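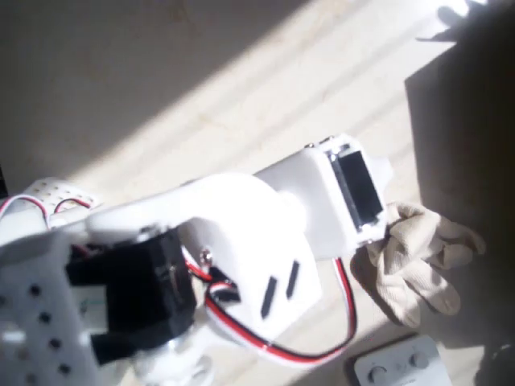 Cuneo Public Library to Extend Hours at Ristwood Branch

CUNEO – The Ristwood branch of the Cuneo Public Library will stay open until 9 p.m. on weeknights starting in July. The branch now closes at 6 p.m.

The change follows a survey of cardholders last winter, in which later hours were the most common request. Two part-time clerks have been hired to cover the evening shifts.

"People who work until five or six have had trouble getting here," said branch manager Teodoro Lumanlan. "They can now pick up holds or use a study room after dinner."

The Slaoui Reading Room will follow the same schedule. Study rooms may be booked for up to two hours at the front desk. Bus route 21 stops outside the Tamico Street entrance.

Weekend hours are unchanged.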